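Can a machine do the boring jobs yet? (laundry, sweeping up, sorting screws)

kettle_and_toast
Starting this one because it keeps eating the "what did you do this weekend" thread. Question is simple. Is there anything on sale, or nearly, that does a proper household chore start to finish? Not a dishwasher, I know about dishwashers. I mean picks stuff up and puts it where it goes. Got three kids and a laundry pile with its own postcode.

marrow_bone
No.

kettle_and_toast
Bit more?

marrow_bone
Robot hoover. Robot mower if your lawn is flat and boring. After that, no. Anything that has to pick up something soft and you're ten years off. People said ten years when I was an apprentice and all.

gantryJo
Disagree, sort of. Depends what you call a chore. We've got an arm at work (joinery, small shop, Kultholm side of town) that loads blanks into the drilling jig all day and never sulks. Used to be the Saturday lad's job. That's a chore. Shop-floor one, granted.

marrow_bone
Blanks are all the same size though. Same place every time. Somebody has lined them up for it. That somebody did half the chore.

gantryJo
Yes, me, takes five minutes. Then I go and do something else for two hours. I'll take that deal.

pinkSecateurs
What happens when one's warped

gantryJo
It stops and beeps. Which is more than the Saturday lad did tbh

halfpint_Sevov
I sweep up at a print works and they trialled a floor machine in the summer. Fine on the open bit. Hopeless round the pallets, and most of our floor is pallets. So I'd do the edges and corners with a broom and it would do the middle, and the middle was never the problem. They sent it back.

kettle_and_toast
OK but laundry. Specifically folding. Has anyone seen one fold.

Sharada Annamalai
I have, I work on it. Small group, four of us and a kettle, we rent benches in the Pillai building. Towels only at the moment. I'll say what's true and you can all shout at me.

It can fold a hand towel that starts flat on the table. Good at that. Out of 58 goes last week, flat start, 37 came out how I'd leave them in my own cupboard. The rest were folded-ish. A corner short, or one layer slid.

From a crumpled start it's much worse. I didn't write a number down because it would of been depressing.

marrow_bone
So who flattens it

Sharada Annamalai
Me. Yes I know.

marrow_bone
Rest my case.

gantryJo
Come on, 37 out of 58 is not nothing. My teenager is on zero out of anything.

pinkSecateurs
What is the hard bit? Genuine question. A towel's a rectangle.

Sharada Annamalai
It's a rectangle until you touch it. Then it's whatever it likes. A mug stays a mug when you lift it, so you only need to know where it is. Lift a towel by one corner and the rest has gone somewhere else, and the bit you want next is underneath. You and me just feel for it. Rub the layers between finger and thumb and you know if you've got one or two. The gripper has two hard fingers and a rough idea.

Thick terry is kinder than thin stuff, it doesn't slither. Fitted sheets, don't ask.

halfpint_Sevov
How long does a towel take

Sharada Annamalai
Slow. Over a minute. I could do 7 in the time and drink a tea.

marrow_bone
And the cost?

Sharada Annamalai
The arm's secondhand so not a fair figure, but the hand on the end and its bits came to 3,000 pounds by the time we'd broken a few. Plastic fingers are cheap, it's everything behind them.

marrow_bone
3,000 quid to badly fold a towel that a person laid out flat first.

kettle_and_toast
When you put it like that. I'd still be tempted lol

gantryJo
marrow, you'd have said the same about the drilling arm. First one I saw dropped every third piece and the rep was sweating through his shirt. Went back two years later, fine.

marrow_bone
Wood doesn't flop.

gantryJo
Veneer does.

marrow_bone
Do you feed it veneer?

gantryJo
...no

Sharada Annamalai
Where it goes wrong for us is the second fold mostly. First one is over and down, fine. By then there's two layers, and the finger comes in and gets the top one only, or shoves the lot along into a roll. Then you've got a sausage one side and a loose flap the other and it has no clue that's not a fold. 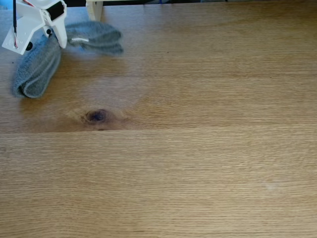
And you can't just tell it "start again" because starting again means flattening, see above. So for now we're working on the flattening. Pick up, drag, put down, look, repeat. Boring to watch. My mum thinks I've wasted my degree.

pinkSecateurs
So it needs to know when it's made a mess. I know adults who can't do that

halfpint_Sevov
Same as the floor machine really, it'd go past with a strip of tape stuck on the brush smearing it up and down and think it was doing a lovely job.

kettle_and_toast
What about those cupboard things, where you clip the shirt on and it comes out the bottom? Bradura were meant to be doing one

marrow_bone
Clipping the shirt on IS the job. By the time I've clipped it I've folded it.

gantryJo
That one I'll give you.

Sharada Annamalai
Agree with both. Though if your hands are bad, clipping might be easier than folding. My aunt has arthritis and she'd take a slow machine over asking my uncle. Not everyone's counting the minutes.

marrow_bone
Fair point that. Hadn't thought of it.

kettle_and_toast
Blimey, screenshot it.

pinkSecateurs
Sharada will you come back and say if the flattening works

Sharada Annamalai
Will try. Ask me in December. If I've gone quiet it's fitted sheets.

Reader comments (3)

tinlid
We had the same with bin bags at our depot, anything floppy and the arm gives up. Boxes all day long no bother.

Mrs Oddsocks
I would pay for one that only pairs socks. Don't care about towels, mine go in the cupboard in a heap.

dovetail_dan
gantryJo what jig are you running on the driller? We've got a similar set up and the clamps keep marking the beech.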